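Removing labels from old wine bottles without scratching the glass
Home and Kitchen > Cleaning

Posted by Stoltivby, November

I've got 28 empty wine bottles to use as vases for my sister's party. The labels come off in hot water but leave a sticky layer. White spirit shifted it on one bottle but the smell stayed for days. Is there something milder? I don't want to scrape the glass.

Perla Maldonado

Washing soda. Two tablespoons in a bucket of hot water, leave the bottles in overnight and rub with an old flannel. For what's left, mix cooking oil and bicarbonate of soda to a paste, leave it on for 5 minutes and wipe off. Wear gloves. Dark glass hides the residue, so check it under a lamp.
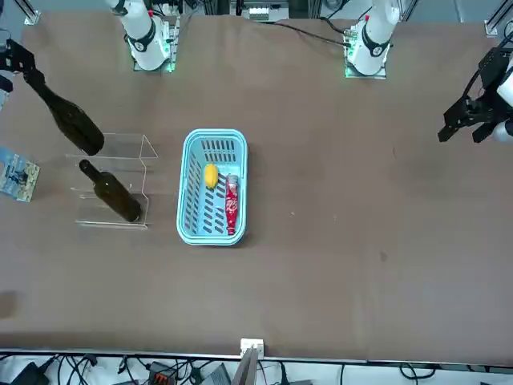
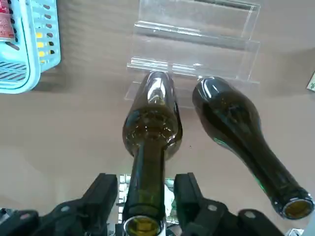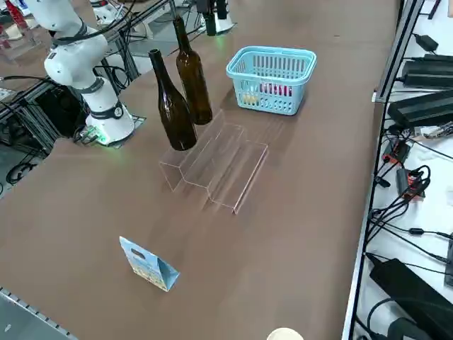 Rinse the insides as well or they go sour. Stand them upside down to drain, and give them a couple of days, as narrow necks dry slowly.

Orel

Hairdryer. Warm the label and peel from a corner. Doesn't work on all of them.

Quintero_M

Agree with the washing soda, but keep it off aluminium. Some of the newer labels are plastic and won't soak at all, so try the hairdryer on those first. The hardware shop in Mullarstead sells the soda in big bags.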